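Search tips and how-tos
Type here and press Go

Buying hand-held grippers for a small workshop: what I'd budget for

I've had a few messages asking what to put on the shopping list before you start recording hand work for a robot arm, so I've written down how we planned ours (and where the money went, which wasn't where I'd guessed!).

1. Try before you buy, on your own bits and pieces

Take the awkward things with you to the demo. Small square blocks tell you nothing – anything will pick those up. What you want is big, smooth, rounded plastic with a bit of a lip on it, and you want to try it from the side as well as the top. I looked at the Hulta and the Tirisex, and they felt completely different on curved stuff. 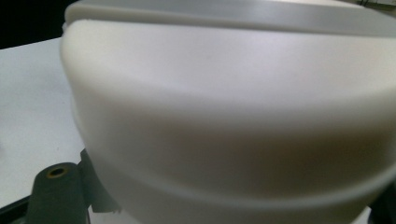 2. Price the pair, then price everything else

One gripper is fine for a trial, but most jobs round the house want two hands, so get the quote for a pair from the start. Ours came to £706 for two, and I was very pleased with myself until Kumudini Barua asked what I'd set aside for leads, mounts and spares. Nothing, was the answer! That lot added £117. I'd now tell anyone to have £1000 put by and enjoy whatever's left over.

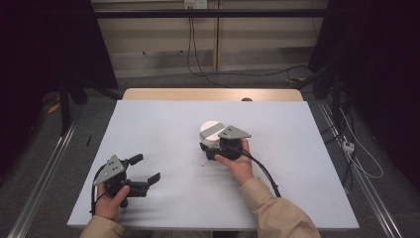 Spares are the bit I'd be most generous with. Fingers and screws first, then cables, and buy longer ones than you measured for, as a lead that only just reaches will drive you mad by teatime. With a cable on each gripper you've got two to keep out of your way, and a plain white board over the tabletop gives them something smooth to slide on. Ultex do a decent clip-on tidy, 20 to a bag.

3. Don't buy the arm yet

Sutrisno Lubis talked me into waiting until March for the Pal arm and I'm glad he did. By then we knew which jobs we wanted it for, and we went a size smaller.

Related tips
Labelling cables so you can read them later
Cheap shelving for a narrow workshop
Which screws to keep in the drawer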